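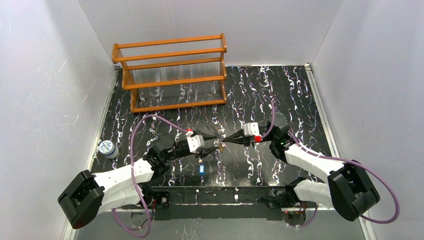 Photo: Sheldon Ouellet

Gravine Home Forum > Kitchens > Counters and Surfaces

Black countertop with white veins, 3 months in, regrets??

sutmont_kitchen
Ok so we are finally picking counters for the Sutmont house and my husband has his heart set on black with the white and grey wavy veining. Something like the top in the pic. I love it in the showroom. But my sister in law had plain black granite and she wiped it like ten times a day and still complained. Does the pattern help hide stuff or is it just as bad? Kitchen is small, one window, white walls, white uppers. Need to give the shop an answer by end of February so please be blunt.

dustbunny_dee
Blunt: dont do it. Had black for 3 years. Flour, crumbs, water spots, cat hair. Every single thing shows. I moved and got speckled tan and my life is better.

Normand Kowalchuk
Depends on the finish way more than the color. Polished black = fingerprints. Honed or leathered = less glare but oily marks if you don't seal it. What material are you looking at? Stone, quartz, laminate? You didn't say and it matters.

sutmont_kitchen
Oh sorry. Two quotes. One is quartz from Dhillon Counters, one is laminate from the big box place. Laminate is way cheaper obviously. Husband says nobody can tell once it's in. I can tell.

hank_in_the_garage
Laminate is fine. Everybody acts like it's 1974. I've put in a lot of it. Get a good square edge, seal around the sink cutout REALLY well, done. Put the savings into a decent faucet.

dustbunny_dee
And the first hot pan you set down on it? Bubble. Forever.

hank_in_the_garage
Use a trivet? You can scorch quartz too, it's got resin in it. People pay all that money and then find out.

Normand Kowalchuk
Hank is right on that one. Heat will mark quartz. Granite takes it better but I'd still use a trivet.

On the veining, yes it helps. Busy pattern breaks up the crumbs. Solid black is the worst. We have black with a lot of white running through it and I wipe it after dinner and that's it. My wife might give you a different answer.

pallina22
One thing, think about which way the veins run!! Ours go front to back and it makes the counter look deeper. Saw the same slab at a neighbors going side to side and it looked like a totally different stone. Ask to see it laid out before they cut. We didn't ask about the seam and there's a spot by the stove where the lines just stop and start again an inch over. Drives me nuts. Nobody else notices.

sutmont_kitchen
Hadn't even thought about direction. Ugh. More decisions. In the pic they go mostly up and down and I think thats why I like it?

Sheldon Ouellet
I like front to back too. What about where it meets the wall, backsplash or no? The pic has thin metal strips along the sides where the top meets the wall. Looks sharp against the black imo.

dustbunny_dee
Metal strips = grease trap. Old toothbrush every weekend, have fun.

Sheldon Ouellet
Caulk is a grease trap too and it turns yellow. Pick your poison. With trim I'd still run a clear bead under it, otherwise water gets behind.

hank_in_the_garage
Clear silicone, not the painters stuff. Tape both sides, pull the tape while it's wet. And if your walls are out of square (they are) the strip hides the gap. That's the real reason to use it. I had a wall in a rental that wandered so bad I had to scribe the whole back edge.

pallina22
Also with white walls you're going to see scuffs right above the counter, from the toaster and cutting boards and whatever leans back there. Use a scrubbable paint. We did flat and I was touching it up in the first month.

sutmont_kitchen
Noted, flat is what we have now. What sheen?

pallina22
Satin. Some people say semi gloss but it shows every bump in the drywall.

Normand Kowalchuk
Satin, agreed.

mo_b
Coming in with the other opinion, small kitchen one window, I'd go light. We did black in a galley and it ate all the light. Ended up spending money on under cabinet strips just to see what I was chopping. Looks great at night though.

dustbunny_dee
THANK you

Normand Kowalchuk
She's got white walls and white uppers. That's plenty of white. Black counter in an all white room is fine, it needs something.

mo_b
We had white uppers too. Just saying how it went for us.

sutmont_kitchen
Under cabinet lights are already in the plan so maybe ok? Also what do you all keep on a black counter, color wise. I have a bunch of wood stuff and a red kettle and I'm scared it will look like a mess.

Sheldon Ouellet
Warm colors. That orange rack against the back wall in the pic is a good example, orange pops like crazy on black and white. Your kettle will look great. Skip black appliances, they vanish and you'll put your elbow in them.

hank_in_the_garage
Can confirm on the elbow.

pallina22
Wood is lovely on it. I'd keep it to 2 or 3 things out, the veins are already busy.

sutmont_kitchen
Ok update. Went back to Dhillon this morning and brought home samples, one polished, one honed. Put them by the sink, made toast over both, splashed water, let the kids at them with peanut butter. Polished wiped off quicker but showed the streaks after. Honed looked cleaner from across the room but there's a greasy thumbprint I had to go at twice. Leaning polished?? Husband still says laminate lol.

Normand Kowalchuk
Polished with a microfiber cloth, dry it after you wipe. 20 seconds. Streaks are from leaving it damp. And quit using the spray with wax in it if that's what you've got, it builds up.

dustbunny_dee
20 seconds times every time anyone makes a sandwich. Ok I'll stop. It's a pretty counter, I just wouldnt own it again.

hank_in_the_garage
Your husband is a wise man.

pallina22
Did you ask them about the seam?

sutmont_kitchen
Asked! They said no seam on the long run, it fits on one slab, only one at the corner. And he'll lay it out so I can see the veins before they cut. Also asked about the metal trim and he looked at me funny but said he can get it in brushed. Will post pics when it's in if I'm not too busy wiping.

mo_b
Get the corner seam in writing.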